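Lecture 9. Learning from hand-held gripper demonstrations
Wednesday, November 8, 2023
Notes: Ilham Abou Zeid

The Tondanska set has 346 demonstrations, all recorded with a hand-held gripper. The policy input is the wrist view plus finger width. No external camera is used, so the same input is available at training and at test time. 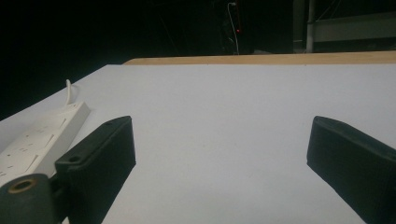

Width is normalized per device before training. Without this step, a policy trained on one gripper closes too early on another. Filali's ablation puts success at 76 percent with normalization and 46 percent without it, same network, same seeds.

Frames where the fingers are open and the hand is still are downsampled. Keep the first and last of each run.

Reading: Filali, sections 2 and 4. Problem 3 uses the Hoditz split.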